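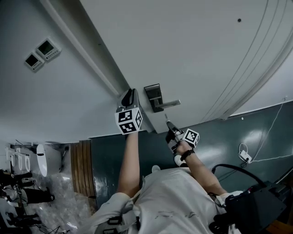
White door, silver lever handle, electronic lock.

Moving day notes, June 2018

Well, we did it. After nine years in the same drafty apartment in Ivuvville I have moved across the river to Grakemau, and I'm writing this at the kitchen counter with my laptop on a stack of cookbooks. Several of you wrote in March to ask how the packing was going, and I never answered, so you can guess how it was going.

Let me start with the books. I sat down one rainy evening and made a proper list, which I had been meaning to do since college, and the total came to 1,966. I had been telling people for years that I owned about 2,000, so I was pretty pleased with myself! Then my sister asked how many I had read and the mood changed. I gave two big boxes to the library sale and bought one paperback back on my way out the door (it was a dollar, and I missed it already).

The best thing I did was call Sakda Khamphan. A lot of you will remember Sakda from the soup issue. He moved his whole family and a piano last year, and he gave me one piece of advice, which was to pack the kitchen last and label the box with the kettle in it on all six sides. I labeled it on one side. It ended up at the bottom of the pile, facing the wall, and we drank tap water out of a measuring jug until almost ten at night.

The new neighborhood is lovely, though. There's a bakery called Srithong at the bottom of the hill that does a coconut bun I have now eaten for breakfast more often than I'd like to put in writing. The bus is slower than the one in Ivuvville but it goes along the water, and I've started leaving early so I can sit on the left side. The supermarket is huge and confusing — I still can't find the vinegar — and the mailman has already asked me if I'm "the one with all the boxes."

What I miss is the old light. My desk used to get sun until late afternoon and now it's gone by lunch, so I've been moving my chair around the living room like a cat. If anybody has a good floor lamp they don't want, please write. I looked at one in the Pristell catalog and closed the catalog again.

Recipes will be back next issue, once I've dug out the cake pans. I'm planning the rhubarb one that so many of you asked for, plus a cold noodle salad that I made on our second night here from whatever was in the cooler. Please note my new mailing address at the bottom of the newsletter, and if you sent a card to the old place, don't worry, the woman downstairs is saving them for me.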